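Sornotside Shared Workshop
Members' Forum > Projects > Automation Bench

Topic: Sorting arm, bench 3: simulation before hardware?
17 replies

J_Csizmadia (Bench Coordinator)
Members are advised that the sorting arm project has been allocated bench 3 until the end of November. The project team is Jenő Kiss, Jhosep Yupanqui and myself. The purpose of the arm is to pick small parts from the bench and place them in the correct container. Comments on the proposed order of work are invited in this thread.

The team proposes to complete the simulated work cell first and to mount the gripper on the physical arm only when the simulated picks meet the agreed standard.

e.fulop
Thank you for the notice. I do not support the proposed order. The previous arm spent most of its allocation in software and was never bolted down. Members who contributed to the parts fund are entitled to see metal on the bench. I would ask that the base plate, at least, be drilled and fitted now.

JKiss
The concern is noted. The base plate can be drilled on Sunday if the drill press is free. I would not wish to go further than that. The finger geometry has changed twice this month, and each change to the printed parts costs us a day on the printer.

Quote from e.fulop:
"Members who contributed to the parts fund are entitled to see metal on the bench."

The fund stands at $2,692 and none of it has been spent on the arm to date. The servos will be ordered once the load figures are settled.

Csonka_A
May I ask which gripper is being modelled? The Tivcombe drawings in the shared folder show a suction cup. If the design has moved to fingers, the folder should be updated so that other members are not working from the wrong sheet.

jhosep_y
The design has moved to two fingers. Suction did not hold the threaded parts. I will replace the Tivcombe sheet this evening and mark the old one as withdrawn.

e.fulop
With respect, a simulated part does not have oil on it, nor does it roll off the bench when somebody closes the door. I have read more than 11 pages of notes on this project and not one of them deals with friction.

J_Csizmadia (Bench Coordinator)
Friction is addressed on the last page of the Kocsis notes, although I accept that the treatment is brief. Members are reminded to keep remarks directed to the work.

jhosep_y
Progress report as requested. The gripper camera view is now rendering in the simulator. The work surface has been left plain brown while the lighting is adjusted, and the teal and pink pieces have been kept over to the right, clear of the approach. The fingers are open and are not holding anything at this stage. 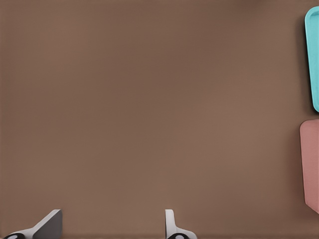
The next task is the closing motion. At present both fingers are commanded together and share one speed setting. I propose to set a lower speed for the final part of the travel, as the servo we have in mind is a Lerkeo unit and its behaviour under load has not been measured by us.

Csonka_A
The new sheet is in the folder and is readable. One correction: the finger spacing is given in millimetres on the front and in inches on the back. Please use millimetres throughout.

JKiss
Agreed. The sheet will be corrected.

Regarding the view itself, I would prefer the camera to be set a little higher. With both fingertips at the bottom of the picture, we will have difficulty judging the grip when a part is between them.

jhosep_y
I do not agree on the camera. Raising it puts the lens above the bracket, and the bracket would then need to be redrawn. I would rather tilt it slightly and compare the results.

e.fulop
This is precisely the sort of question that a real bracket and a real camera would settle in an afternoon. I have a length of aluminium angle that the team is welcome to use.

J_Csizmadia (Bench Coordinator)
The offer is accepted with thanks. The team will proceed as follows. The base plate will be drilled on Sunday. Erzsébet Fülöp and Jenő Kiss will make a trial bracket from the aluminium angle. Jhosep Yupanqui will continue with the closing motion and test the tilted camera in the simulator. No servos will be ordered in the meantime.

e.fulop
That is acceptable. I maintain my view on friction and ask that it be recorded.

J_Csizmadia (Bench Coordinator)
It is so recorded.

Csonka_A
Please note that the drill press is booked until 3 pm on Sunday. The centre punch is in the lower drawer.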